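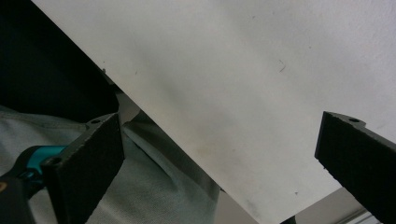

Seema Garg escreveu:
> Pessoal, comprei a ideia no ano passado e continuo esperando. Meu aspirador
> robô prende no tapete da sala, o lava-louças eu ainda carrego à mão, e a
> roupa, então, nem se fala. Alguém da lista viu uma máquina dobrar uma
> camisa de verdade, fora de vídeo de propaganda? Ou arrumar uma mesa
> bagunçada? Minha impressão é que vamos esperar mais uns vinte anos.

Oi Seema, oi todo mundo,

Vi, sim! Em janeiro passei uma tarde na oficina da Stedarano, que está testando um braço para tarefas de casa, e saí de lá menos cético do que entrei (e olha que entrei bem cético). A camisa ele dobra. Demora uma eternidade, e se a manga cai virada para baixo ele fica cutucando o pano até alguém desistir por ele, mas dobra. De 100 tentativas que a Vlasta Leka anotou na planilha, 17 ficaram do jeito que eu aceitaria guardar na gaveta. O resto era aquela dobra de adolescente com pressa, rs.

O que me pegou mesmo foi a parte de arrumar. Coisa rígida e coisa mole misturadas, um painel branco grande encostado em tecido, por exemplo. A gente enfia a mão, levanta um pouquinho com o dedo, puxa o pano com a outra e nem pensa. Uma garra de dois dedos tem que resolver por onde pegar: a quina? a beirada? E se o pano vier junto? Perguntei para a Vlasta se uma ventosa não ajudaria e ela disse que para o painel sim, mas aí o tecido fica sem solução, e ninguém quer trocar de ferramenta a cada peça.

No chão de fábrica a história é outra, claro. Lá na Dhillon, onde trabalhei, peça chega sempre na mesma posição e a máquina vai embora sozinha o turno inteiro. Casa é o contrário disso, cada dia a bagunça é nova (a minha, pelo menos!).

Então, respondendo: vinte anos eu acho muito. Para dobrar toalha e juntar coisa grande da mesa, eu apostaria em bem menos. Para a pilha de roupa limpa na cadeira do quarto, aí concordo contigo.

A Shalini Sisodia comentou aqui uma vez que tinha testado o Previne na lavanderia do prédio dela. Shalini, você ainda lê a lista? Conta como ficou, principalmente com lençol de elástico, que até eu dobro errado.

Se alguém quiser a planilha, eu peço para a Vlasta e mando no privado.

Abraços, e Seema, levanta a franja do tapete que o aspirador passa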